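Sorting the hats, and what to do with faded ones

Every December I pull everything off the shelf in the hall closet and put back less than I took down. The shelf is 80 inches wide, which sounds like plenty until you have hats on it. Winter hats, summer hats, a few gloves that got in by accident, and the scarves that slide off the back and end up behind the vacuum.

I used to keep all of it in one canvas bin from Hetgate. The bin was fine. The problem was the way I used it, which was to throw things in from the doorway. By February the beanies were at the bottom with crumbs in their cuffs, and the caps had been pressed flat by whatever I dropped on top. A baseball cap that has been flat for two months does not want to be round again. I have brought a few back with a damp towel stuffed inside and a night on the counter, but the front panels never sit quite the same.

So this year I changed the system. Soft things that can be folded go in trays and boxes. Caps don't get folded and don't go in a bin at all. They sit on the shelf, brim forward, one slightly behind the other.

The trays are shallow ones. A deep box invites a second layer, and then the second layer is the only one I wear. With a low rim, one knit hat more or less fills it and I can see from the door what it is. Clear boxes do the same job for cloths and anything that sheds fuzz on its neighbors. I looked at the Bodin drawer dividers too, the adjustable kind, but they need a drawer and I don't have a spare drawer. If you do, they would probably work.

Folding a beanie is simple. Lay it flat, cuff at the bottom, and fold it once toward you. Don't roll it. Don't tuck the top into the cuff the way you would with socks, it stretches the ribbing, and after one winter the hat starts creeping up over your ears. One fold, into the tray, done. If it comes out a little crumpled I leave it.

Caps take more thought. I have come around to the washed cotton kind, the ones that look worn when you buy them. The color is uneven to begin with, so another year of sun doesn't show much. Dark solid caps go gray along the top seam and you notice it every time. The trouble with the washed reds is that they bleed. I put a new one in the sink with a white dish towel once and now I own a pink dish towel. Wash them alone, cold water, a drop of dish soap, and an old toothbrush for the sweatband. Rinse until the water is clear, which takes longer than you think, then dry the cap over an upturned bowl. No dryer. The brim is the part that suffers in a dryer — the stiffener inside can warp, and the rows of stitching pucker around it.

I also stopped stacking caps inside each other. Stores do it because they have to. At home it leaves a ridge in the crown of the lower one, right where the upper brim meets it. Letting two sit close, with one brim a little in front of the other, takes up more room and does no harm.

Before anything goes back I lay it all out on a wood tabletop, with good light from above. It's easier to see pilling and loose threads there than in the closet, and I find out which things have been missing their partner since spring.

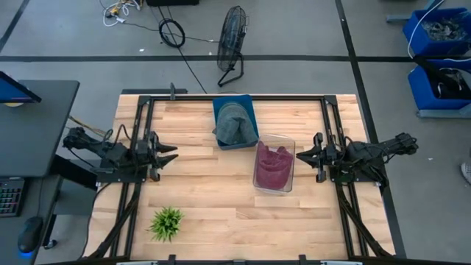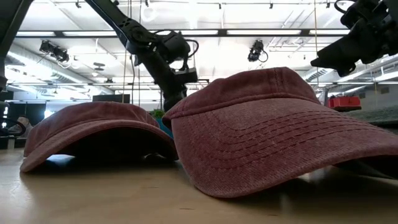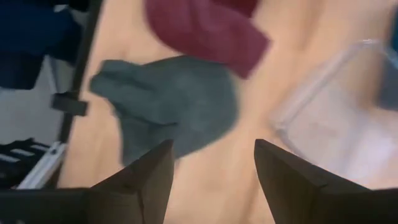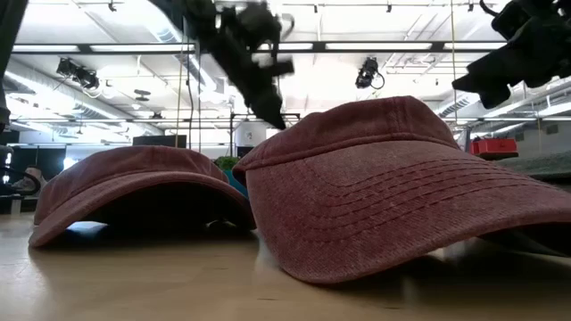

The other half of the job is deciding what leaves. My rule is two winters. If I haven't worn a hat in two winters it goes in the donation bag, and I don't try it on first, because trying it on is how it gets back on the shelf. I broke the rule for a green bobble hat that is too small for me. It was knitted for me and it can stay.

The bag goes to the Clovgate drop-off behind the grocery store. They take clean hats and gloves through the winter and want gloves clipped together in pairs. Clothespins are better for this than safety pins. Single gloves they don't want, and I don't blame them. Mine get used for dusting blinds until they fall apart.

For labels I have tried a few things. Paper labels on plastic boxes curl at the corners within a month. Masking tape holds longer and comes off clean if you don't leave it through a summer. I bought a roll of Flernis cloth tape that takes a ballpoint pen well, and that's what is on the shelf now. One word per box is enough. I once wrote "misc. winter" on a box and everything in the house went into it.

One more thing about moths, since I got caught last year. Cedar blocks smell nice and I keep a couple up there, but the thing that made a difference was washing the wool before it went away in spring. Skin oil and food are what the larvae like. A clean hat in a closed box came through the summer without a hole. The one I left in a coat pocket had three.

I still have the scarves to do. They are in a pile on the chair by the front door, and I think hooks on the inside of the closet door would hold most of them, if the door will still close.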